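4. Loading a Walking Route onto the Kistus Handset

The Kistus handset is lent to guests for self-guided walks in the Plivley area.
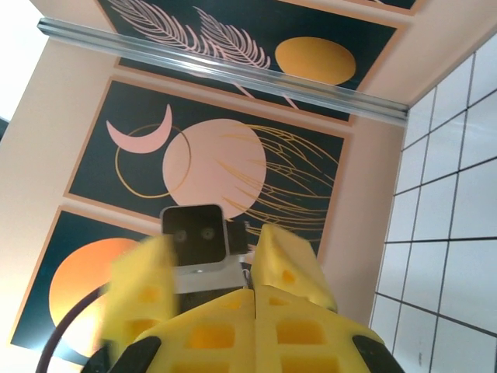
Charge the handset to at least 80 percent before loading a route. Each route takes up one memory slot; the handset has 13 slots.

1. Hold the side key for 2 seconds until the menu opens.
2. Select Routes, then Region, then Plivley.
3. Choose a start point. The Vultudow trail starts at the upper parking lot - not at the visitor center.
4. Press Load and wait for the double tone.
5. Select Test Audio and set the volume.

Note: The Vultudow trail climbs to 1,352 feet. The ridge section is closed to walkers in August, and the handset switches to the valley path during that month.

Caution: Do not remove the battery while a route is loading. The slot will be locked and must be cleared at the desk.

If the double tone does not sound, repeat steps 2 to 4 with a different slot.

Section revised December 9, 2019, S. Kaczorowski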